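Beltthorpe Forum > Working on Site > Seasonal and Short Contracts

Thread: Pitch-for-hours at Nimilholm, is the electric really included?

plattner_v
Offered a place at Nimilholm from July. Terms as I have them in the email: pitch free in return for 15 hours a week each, anything over that paid at the site rate. The email says "services included". The agreement says "services at the discretion of the site". We run a compressor fridge and a small oil-filled radiator. Has anyone had a bill at the end? Also, is the mobile signal good enough for one of us to keep a part-time desk job going?

Valentin

somkiat_k
Did one season there. Electric is metered per pitch. You get an allowance and pay the excess when you leave. Ours ended up at 95 pounds over, nearly all of it the radiator. It is read on arrival and on departure, so photograph the meter both times and keep the pictures.

Signal: poor on the lower field, usable by the reception block.

duangjai_t
Not our experience. We were at Nimilholm the year after Somkiat and paid nothing for electric. Our agreement had the word "discretion" in it as well. I would not assume metering.

somkiat_k
Were you on a touring pitch or a staff pitch? The staff pitches by the workshop have no separate meters. The touring ones do. That would explain the difference.

duangjai_t
Staff pitch. Fair enough, though it means the answer depends on which row he is given, and that isn't in the email he quotes.

hjalti_m
Ask for the pitch number in writing before you travel. If they won't give it, ask for the allowance in units and the price per unit. A site that meters will have both figures to hand.

On the hours, check whether they are counted weekly or averaged over the month. We were averaged at our last place, did long weeks at the start, and the overtime vanished against the quiet weeks at the end. It was all in the agreement. We hadn't read that page.

orathai_b
Different view on the whole arrangement. Fifteen hours each is 30 hours between you for a pitch. Work out what the pitch would cost at the monthly rate and divide. When I did this for a similar offer the monthly rate was 700 pounds, and the hourly figure came out well below what we both earned through Prasertsri in a warehouse, paying for our own pitch out of it. You also need to know where you stand on minimum wage if the pitch is treated as pay. Get advice on that before you sign, and don't get it from the site.

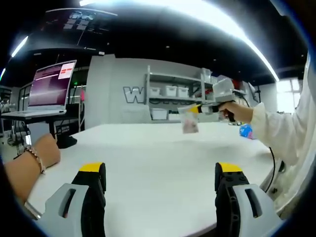 Practical points if you take it anyway

1. Get the job description. "General duties" at one place meant toilets at 6 am and bins at night, with the middle of the day unpaid and not long enough to go anywhere.
2. Ask who covers for you if one of you is ill. Some sites expect the other person to make up the hours.
3. Check the notice period in both directions. Ours was 3 days for them and 4 weeks for us.
4. Tell your van insurer. Living in it while working is a separate question from touring.

hjalti_m
Agree with 1 to 4. Don't agree with the sum. Warehouse work means shifts, fuel and a pitch within reach of the warehouse, and in July you won't find a monthly rate near one. Put the travel in and the gap narrows a good deal.

orathai_b
It narrows. It didn't close for us. Our pitch was ten minutes away on foot, so I accept we were lucky there.

plattner_v
Thanks all. I rang on Tuesday. It is a touring pitch, so metered, and they are sending the allowance by email. Hours are counted weekly. Notice is two weeks either way. They use Elenance for the rota, which you check on your phone, so the signal on the lower field matters more than I thought. Will ask for a pitch near reception.

somkiat_k
Ask for the top row by the hedge. Take a long hook-up lead, the posts are badly spaced up there.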